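Home | Forums | Kitchen & Storage | Search

Zip-tied baskets and a dish rack on the counter: does this save any room?

Posted 2021-03-22 by hakala_shelf 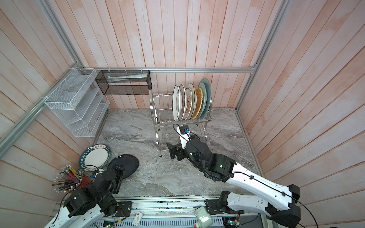 Re: what I'm asking

I keep reading that hanging the mesh baskets off a rail frees up the counter. I'm not sold. The rack still takes the space, and it's the plates I need to put somewhere. Has anyone lived with a setup like this for more than a week?

tinlid60
Zip ties are fine for paper and cards. I wouldn't trust them with anything heavier. Mine got brittle by February and I had to redo 6 of them.

Nasirine_fan
Disagree. Cheap ties get brittle. Buy decent ones and pull them snug.

hakala_shelf
Paper is what's in the black one anyway. So I've got a basket for mail over a counter full of dishes. Some upgrade.

mopbucket
The bottom shelf of that rack is empty and you're complaining about space? Put bowls there.

tinlid60
Bowls under dripping plates, great. You'd be drying them twice.

mopbucket
Only if you load it wet. I use mine for storage.

hakala_shelf
The Homitico rack I looked at was the same idea, two tiers, and the reviews all sounded like the same person wrote them. Skipping it.

Nasirine_fan
At least the plates stand on edge. Stacked, you'd always be digging for the yellow one.

tinlid60
I stack mine. Takes two seconds to dig.

Recent threads
Is marble-look counter worth the wiping?
Fliltcombe drawer dividers, any good?
File sorter for pan lids (665 views)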